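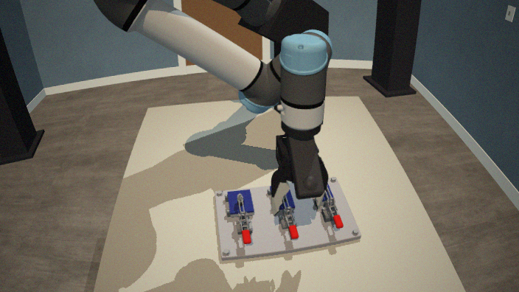
Rekha Rodrigues began at the Curmont plant in the packing hall and moved later to the fixture bench, where she closed and opened clamps by hand for most of her working life. Today she is responsible for the programme that teaches a robot arm to do the same. The exercise is modest if you look at it from outside: a plate with a bolt at each corner, three toggle clamps in a row with red handles, and a two-finger gripper just over the middle of it. All of it exists first in simulation, in a room with blue walls that her colleagues call Flonholm, after the town where the software office is. "I know that room better than my own kitchen," she told me. "I have never stood in it."

We met in the canteen in September, at the end of the early shift. She had brought her own tea and a notebook with a broken cover, in which she still writes the number of clampings for every shift. The highest number on the page she showed me was 1705. That was the whole bench together, before the first arm arrived.

"People ask me if I was afraid of it," she said. "I was more afraid for my wrist. When you close a toggle clamp, there is a point where it goes over, and you must push through this point. One time it is nothing. But up to 1000 times in a shift, then you feel it at night." Two women from her bench had left with pain in the hands, and she herself wore a support for one winter. 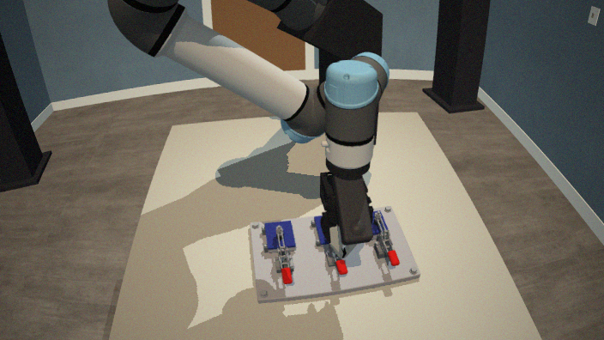

The company, she says, first wanted the new system, Pelar, to be programmed completely by outside engineers. After a few weeks they came to the bench with questions. They wanted to know how a person decides which clamp to take first, and from what side the fingers should come. Rodrigues found it difficult to answer, as she had never put it into words. In the simulated room the plate lies a little turned, with the right side farther back than the left, so the three handles go up like steps and the gripper covers a good part of the middle pad when it is over it. "The engineers put the plate straight at the beginning," she said. "I told them, on my bench it was never straight. Somebody leans on it, somebody moves it. If the arm learns only the straight plate, it will learn a bench that does not exist." They now change the angle between runs.

Her working day is different from before. She sits more, which she does not like, and she talks more, which she likes. In the morning she goes through the runs from the night and marks those where the approach looks wrong to her. A run can be correct for the software and still wrong for her eye — too near to the neighbour clamp, for example, or fingers too far open for the space. The engineers gave this a name, Onu, which is only a column in their table, but it is her column and they read it.

I asked whether the others at the bench see her as the person who gave the work away. She took some time with this. "One colleague did not speak with me for a month. I understood him. He is a very fast worker, he was proud of it, and then comes a machine that is slow and nobody minds that it is slow." He is now in maintenance, where he adjusts the real clamps. They eat together again, although not every day. 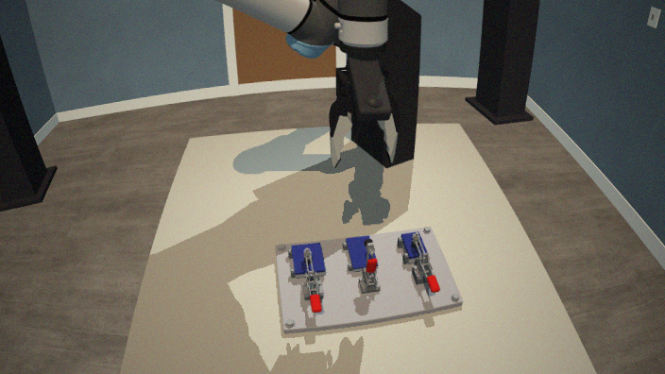 What has changed, and what has not

The bench had 30 people before Pelar. Nobody was dismissed, but those who retired were not replaced, and Rodrigues does not want to make this sound nicer than it is. "My niece asked me if she should apply here. Before, I would say yes, come, you learn it in a week. Now I must ask her if she can read a table of runs." The company offers a course of 90 hours for bench staff. She thinks it is a good course and too short, and that it should be given inside the shift and not after it.

She also misses some things. The bench was loud and people sang, mostly badly. New workers learned by standing next to an old one, and in this way you also learned who had a sick child and who was looking for a flat. "With the arm I have no such talk. With the engineers a little, but they are in another town."

When I asked her what she would do differently, she spoke about the order of things. The workers should have been in the room from the first meeting, she said, and not only when the questions came. She has written this to the management, on two pages. They have promised an answer before the second arm is installed.

At a quarter past three she looked at the clock and closed the notebook. There were still runs to mark, and she wanted to go through them before the bus.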